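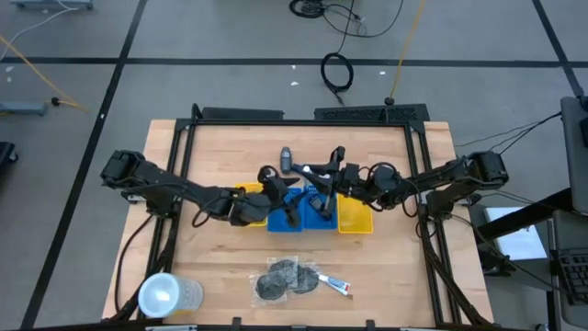 December, notebook entry, dye kitchen, started 8:40 in the morning

Third try with the walnut husks. I write this mostly for Benedek Nyitrai, who will take over the pots when I go to Koladport, but also for me, as I forgot too much from the second try.

The husks are from the tree at Irkonthorpe, collected when they were already black and soft. They stayed in the bucket with a lid for 19 days. The smell is strong but it is not rotten. I took 700 g of husks, weighed after draining, and put them in the big steel pot with rain water to the second rivet. Last time I used tap water and the brown came out greyish. I can not say for certain that the water was the cause, as the yarn was also from another bag.

Yarn: two skeins of the undyed Burnance wool and one of the cheaper one, Mathew. Together 200 g. No mordant on the first Burnance skein, alum on the other two. I tied one knot in the label string for plain, two knots for alum. Please keep this system, Benedek, the ink on paper labels does not survive.

9:15. Heat on low. I want the pot to come up slowly, one hour at least. On the second try I was impatient, the bath boiled, and the wool became felted on one side. That skein is in the rag box if somebody wants to see what it looks like.

10:30. Small steam, no bubbles. Colour of the bath like strong coffee. Strained it through the old curtain, two times. The first time there were still small pieces, and these make dark spots where they touch the wool. The curtain should be washed right away, I left it in the sink and now the sink has also a colour.

10:50. Wool in, soaked beforehand in warm water. Turned it by hand with the long stick every ten minutes or so. I was called to the telephone once and missed one turning.

12:05. Heat off. The plain skein is already quite brown, the alum ones are a bit warmer, more toward yellow. I expected a bigger difference. Left everything in the pot to cool with the lid half on.

16:20. Took out the Mathew skein only and rinsed it. It lost more colour than I hoped, the third rinse was still like tea. The two Burnance skeins will stay in the bath until tomorrow morning.

Remaining bath is around 900 mL after what I poured off for the paper samples. It is in the jar on the lower shelf, lid not tight. I would like to try it with a little iron on cotton. In the book from the library the iron is added at the end, but my neighbour always adds it at the start, and her greys are better than the ones in the book.

To do:
Rinse the two Burnance skeins and dry them in the shade.
Cut a short piece from each and tape it on this page, under the date.
Half of each piece goes in the south window under a strip of card, for the light test.
Buy alum, the tin is nearly finished.
Ask at Irkonthorpe if we can have the husks also next autumn.

The gloves with the hole in the thumb are still hanging beside the good ones. My thumb is brown now. I threw them out at 16:45.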